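Umport Opens Its Family Room in November, With Soft Floors, Comfortable Seats and Gifts Packed for Little Ones

UMPORT – For as long as most of us here can remember, parents who came to Umport with a baby on one hip and a toddler by the hand have asked us the same very fair question: is there anywhere we can just sit down for a while? This November we are so happy to be able to say yes. The Umport Family Room opens its doors at 10 in the morning on the first day of the month, and every family in the neighborhood is warmly invited to come in, take off their shoes and stay as long as they like.

The room was planned over many months by Aušra Žukauskas, who manages our family programs and who spent a good part of the spring sitting on other people's floors, visiting 28 homes to see how parents with very young children really use their living rooms. She came back with a notebook full of ideas and one firm opinion, and it was that the floor matters more than anything else in the room.

"Everybody wants to talk about shelves and paint colors," said Žukauskas. "But if you have a child who is crawling, you live on the floor. You eat your sandwich down there, you answer the phone down there, and if you're lucky you lean back against the couch and close your eyes for a minute. So we started with the play mat and worked our way out from it, and I would do it that way again tomorrow."

The look she settled on is a cheerful one: a big mat in bright squares with a green border and plenty of animal faces to point at and name, a beige sofa close by for the grown-ups, and yellow cushions to warm up the gray wall behind it. 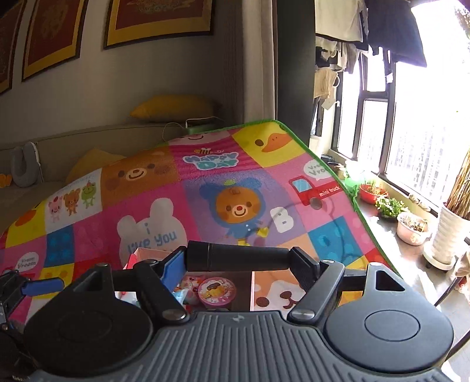
Families will also find that a good deal of thought has gone into gifts. Our friends at Nirnevier, the small packing workshop on the next street over, have put together 93 welcome boxes for the first families who sign up, and each one holds a little something for the child to open right there on the mat. Anyone who has watched a one-year-old with a present knows that the box and the paper are at least half the fun, so please don't feel you have to hurry anybody along or tidy up as you go. There is a basket by the door for the wrapping, and we will see to it at the end of the day.

The furnishings were paid for in large part by a gift from Vulteck, whose employees held a bake sale and a very long raffle on our behalf last summer, and the Tamošiūnaitė bookstore has promised a fresh stack of picture books each season. We can't thank them enough, and we hope they will all come by with their own children and grandchildren to enjoy what they helped to make.

"My hope is that it feels like going over to a friend's house," Žukauskas said. "The kind of friend who doesn't mind if there are toys everywhere and who always has a cushion for your back."

The Family Room is free of charge and is meant for children up to four years old together with a parent, grandparent or other caregiver. Older brothers and sisters are of course welcome to tag along. There is space for 44 visitors at a time, coats and strollers can be left in the hallway, and we do ask that shoes stay off the mat. Story time begins at 2 every afternoon and lasts until the listeners have had enough.

Families who would like a welcome box can sign up at the Umport front desk through the end of November. Members of the press who would like to visit before the opening are asked to contact Aušra Žukauskas at the Umport family programs office.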